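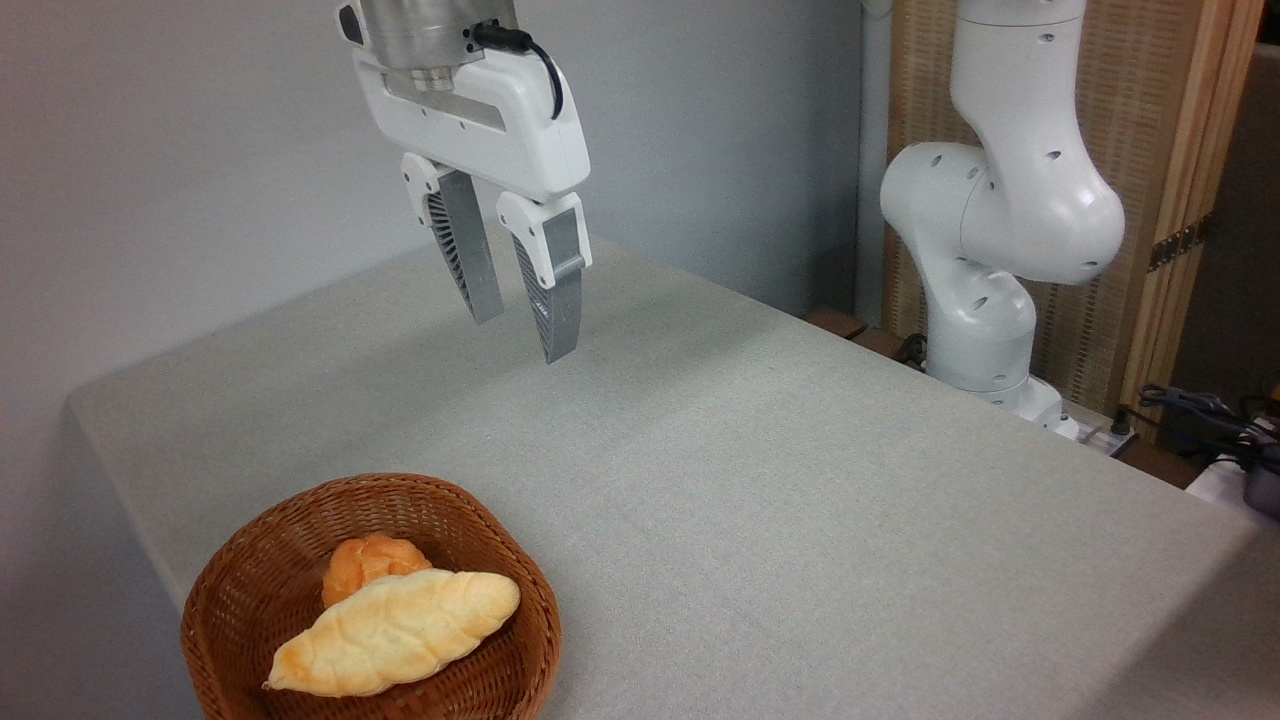
**Why do cartoon characters blink so much?**

Blinking keeps a character looking alive when the rest of the drawing stays still. An animator draws the eyes open, half shut and closed, then plays those drawings quickly.

In a TV cartoon, one drawing of a face can stay on screen for a long time. Only the eyes and mouth change. That saves work, as a short talking part might need 42 new drawings instead of 200.

Try it with sticky notes. Draw the same face on 4 notes, close the eyes on the third, and flip the stack with your thumb.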